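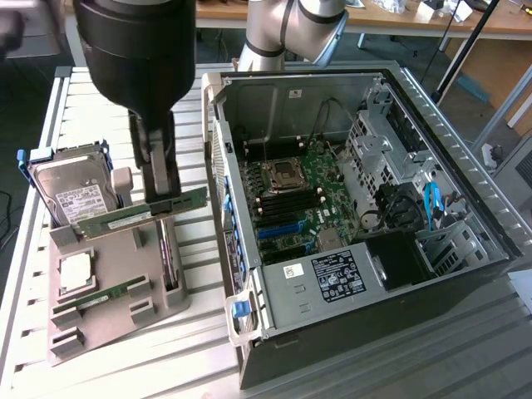
Page 1 of 2

Borka Community Help > Assembly Cells > Grippers and Fingers

Memory module rotates in the fingers, arm keeps pushing after contact

Asked by Chaiwat Boonchu
Sep 12, 2023
Tags: gripper, insertion, force limit, Fotirus

I look after a small cell at Sriwong that refits used desktop towers. The arm takes parts from a fixture and puts them in a tower lying on its side on the table. Memory is the job that gives me trouble.

The pick looks fine. The module stands on edge in the slotted supports, the fingers close on it, the arm lifts straight up. Somewhere between the lift and the approach over the board, the module turns in the fingers so one end sits higher than the other. The angle is different every time, up to 4 degrees when I measured it against a square. If it is small the low end finds the slot and the high end follows. If it is larger, the low end goes in, the high end rides on top of the end latch, and the arm keeps going down.

Last week that cracked a latch and left a mark across the contacts of the module. The board is scrap. I also do not like that the arm kept pushing. Our program is written in Fotirus, using the stock insert block with the force limit switched on. I set the limit and expected a stop. There was no stop and no alarm, and the block reported "done."

What I have tried:

Slower travel from the fixture to the tower. A bit better.
Higher grip force. The module still turns, and I am worried about the chips.
Wiped the finger pads with alcohol. Good for part of a shift, then back to the same thing.
Taught the pick again, centered by eye.

The fingers are the narrow Tukier ones that came with the gripper. Hard drives and the processor have given me no trouble with them.

Two questions. How do I stop the module from turning? And why did the force limit not trip?

Comments on the question

latchside: What are your pads made of, and is the cell stopped now?

Chaiwat Boonchu: Plain rubber, glued on. Memory is switched off in the program and we are putting it in by hand. The rest is running.

3 answers, sorted by votes

Answer 1 (accepted)
by latchside

Take the force question first, as it can break more boards.

The Fotirus insert block has two force settings and they are easy to mix up. One is the search force, used while the block is feeling for the slot. The other is the press force, used once it thinks the slot has been found. The limit on the front tab of the block only covers the search. When your low end dropped into the slot, the block saw the sudden drop in height, decided the slot was found, and went to press. After that it was working to the press value on the second tab. If you never changed that, it is still at the default, and the default is high.

So the stop was never going to come from the number you set. Open the second tab, put a limit there too, and set the action to "stop and hold." Do not use "stop and retract." With one end jammed in the slot, a retract will pull sideways on the module.

Also set a final depth window. I use 2 mm. If the arm hits the press limit and the tool is above the window, the block ends in a fault and no longer says "done." That would have caught yours, with one end still up on the latch.

Test it on a scrap board before anything else. Lay a thin strip of plastic in the slot and run the insert. It should fault. If it does not, leave memory switched off. Keep hands out of the tower while you do this, even at reduced speed. You are testing a limit that you already know failed once, so stand where you can reach the stop button.

Now the turning. Narrow fingers on a long thin board give you a pivot. The module can swing around that one small patch of rubber, and grip force will not fix it. Any pick that is off center leaves one end heavier. A bit of drag against the slotted support on the way up does the same, and I would bet on the drag. Watch the lift from the side at low speed. If it is already turning before it clears the support, the fixture is your problem and slower travel only hides it.

Fixes, in the order I would do them:

1. Open up the slots in the support a little, or put a chamfer on the top edges.
2. Fit wider pads. A small plate screwed to each finger with rubber across it is enough. Check that it clears the neighboring slot and the latches when they are open.
3. Add a squaring step. Before going to the tower, lower the module onto a flat stop, open the fingers slightly, close again, lift.

Number 3 costs cycle time but it takes out whatever is left.

Comments on answer 1

Chaiwat Boonchu: The press tab was at default, you were right. Changed it, ran the plastic strip test on the scrap board, and it faulted each time. Side view shows the turn starting inside the support. I have filed the slots and wider pads are being cut.

latchside: Good. Run it on the scrap board for a while with the new pads before you switch memory back on. Look at the latches after every insert at first.

Chaiwat Boonchu: Will do. Is there a way to lock the press tab? Other people edit this program.

latchside: Yes, under user levels. Set it to supervisor.

Answer 2
by m_orrin

Same fingers here, different product. Our pads went shiny after 700 picks, and cleaning them did what it did for you, fine for a few hours. We changed to a softer rubber and now replace the pads on a schedule. It did not cure the tilt fully, so I agree with the wider plates. Check the glue as well. One of ours had come loose at the bottom corner and you could only feel it by pushing sideways with a thumb, with the air off.

I would not raise the grip force again. If you already did, put it back to where it was and look over the modules you ran at the higher setting. We found hairline cracks on a few parts that had passed the visual check.

Answer 3
by tk_bench

Just use a camera and correct the angle in software. Works for us.

Comments on answer 3

latchside: It can correct an angle that stays put. If the module is free to pivot it can move again when it touches the slot. Fix the grip first.

Chaiwat Boonchu: No camera on this cell anyway, and no budget before October.

Next page: related questions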